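4. What ended up in the baskets

4.1 How I sorted the diary entries

I should say up front that I went into this part of the study expecting to write about recycling knowledge. I had a whole coding sheet ready for it: does the person know which plastics the town takes, do they rinse, do they check the little triangle on the bottom. Then I read the first batch of diaries from Birham and most of that sheet went in a drawer. People weren't writing about what they knew. They were writing about where the basket was, how big it was, and what was already lying in it when they walked over with something in their hand.

So I started again. The 39 households had given me 448 usable diary entries between them (Section 3 explains what made an entry usable), and I read all of them twice, once in February before the visits and once after I had seen the kitchens and work tables for myself. On the second pass I gave each entry a tag for the object, a tag for the container it went into, and a tag I called "pause," for any sign that the person had hesitated. A pause could be as plain as "stood there with the lid for a bit" or as long as one wonderful half page from Prordale on the subject of a yogurt sleeve. Ayanda Naidoo tagged a share of the entries without seeing mine, and where we disagreed it was nearly always over the pauses. She is stricter than I am about them. We kept hers.

4.2 Wrappers go in easily, cups don't

Soft packaging hardly ever got a pause. Snack bags, film, the crinkly sleeve from a packet of crackers — all of it got crumpled and dropped, often while the person was doing something else. Several diary writers didn't record wrappers at all until I asked at the visit and they laughed and said oh, those, well, obviously. That means the wrapper numbers in Table 2 are too low, and I don't have a good way to fix them.

Cups were another story. A clear plastic cup is rigid, it takes up a lot of room for how little it weighs, and it still looks like something you could use. People kept them for paintbrushes, for screws, for a second glass of water later on. One household in Prordale had a windowsill of them. When a cup did go into a basket, the diary would often mention what was done to it first: stacked inside another one, squashed flat, or (this came up more than I would have guessed) turned over so that any last drops came out in the sink. The pause tag turned up on cups more than on any other object in the study.

I had assumed this was about guilt. I'm less sure now. When I asked at the visits, the answers were mostly about space. A cup standing upright in a small basket "fills it," people told me, even when there is plenty of air around it, and then somebody has to take the basket out. You can see why a person would rather leave the cup on the table until morning.

4.3 Why the basket matters

We gave each household the choice between its own container and one of two we supplied, which the project budget lists as the Forneo pail and the Nkosi bin. Nine households took one of ours. The rest stayed with what they had, and what they had was a very mixed bag: mixing bowls, shoe boxes, a planter, and a good many light plastic baskets that were never sold for trash in the first place. Those baskets turned out to be the ones I learned the most from. They are low enough to sit on a table, nobody bothers with a liner, and people happily move them to wherever the mess is.

They also change what a person can see. With a tall lidded pail you lift the lid, drop the thing and look away. With an open basket on the table you are looking straight at what went in before. Figure 4 shows the kind of mix I mean.

Figure 4. A clear plastic cup held over a white tabletop basket with perforated sides.
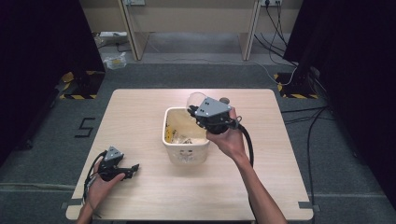 Mixed baskets are where my tidy categories gave me the most trouble. The diary form had one line per object, and a basket of soft packaging doesn't look like a set of objects once it has been crumpled together. In Figure 4 the yellow and clear packaging has bunched up like that, with one yellow piece along the inner wall, and I would not want to swear to how many wrappers went into it. The cup is much easier. It is one thing, it has a shape, and you could write it on its line in the form without thinking. I suspect this is part of why cups are so well recorded in our diaries and film so badly, quite apart from how people feel about throwing either one out.

There is a practical side to it too. Of the 700 or so items I logged by hand at the visits, the ones I had most trouble with were clear on clear: a bit of transparent film tucked inside a transparent cup, or under it. I missed some. Ayanda caught a few of them when we emptied the baskets onto newspaper afterward, and after the first Birham visits we emptied every basket that way — even the ones that looked simple. If you plan to do a study like ours, please start out doing it that way and save yourself the recount.

4.4 Round, square and half full

A smaller point, but it kept coming up. People with square baskets reported emptying them later than people with round ones of a similar size. My best guess is that wrappers get pushed into the corners and the middle stays open, so the basket looks like it has room. I can't show that from the diaries alone, and the households with round containers also tended to be the larger ones, so please treat this as a hunch. I come back to it in Section 6, where I look at how full people thought their baskets were when they carried them out.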